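Bench notes, July, suture practice, second block

Started at 9:40, later than planned, after hunting for the box of Fivberg thread. It was in the drawer labeled Fivberg thread, which is the last place any of us would look. Somebody had filed it correctly. I have put it back on the windowsill where it belongs.

Goal for the morning: running stitch on the Trornstead pads, then throws and knots if patience allowed. Patience did not allow much. Cut the first lengths at 330 mm, as the Tramero sheet says. Too long. The tail wandered off, made friends with the loop, and I spent more time undoing knots I hadn't meant to tie than tying the ones I had.

Second batch cut at 89 mm out of spite. Too short, obviously. Wrote both numbers on the whiteboard so that the next person can be wrong somewhere in the middle.

Points on thread handling:

Pick up close to the end. If more than a little sticks out past the jaws, it curls whichever way it curled on the spool and ignores you.

Leave the long side slack and off to one side. Pulling it straight first looks tidy and gains nothing, as it goes back to its old shape the moment you let go.

Don't regrip halfway through a throw. I did this 2 times before lunch and lost the loop both times.

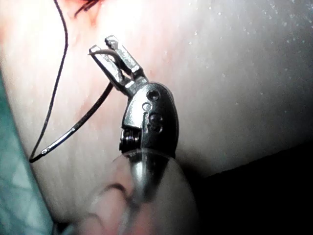 Abbasi read this over at the bench and disagreed about the slack. Leave that much thread loose, came the verdict, and the loop will find something to catch on; better to park it flat on the pad and lift only what the next throw needs. Also that dark thread on a shiny pad is a punishment I chose for myself, and there are pale pads on the second shelf.

Fair on the pads. Switched after lunch and could see what I was doing, a mixed blessing given the spacing of my stitches. Tried the flat parking too. It works for the first throw. By the third I had dragged the whole lot back into a heap, but it was a slower heap, so I'm calling that progress.

Knots held when tugged, except the last one, which I tied while looking at the clock. Pads from lot 1581 tear at the edge if you bite too near it. Lot noted on the lid.

To do: order more pale pads. Recut thread, length to be argued over. Wipe down the jaws before the afternoon people get in. Find out who is filing things.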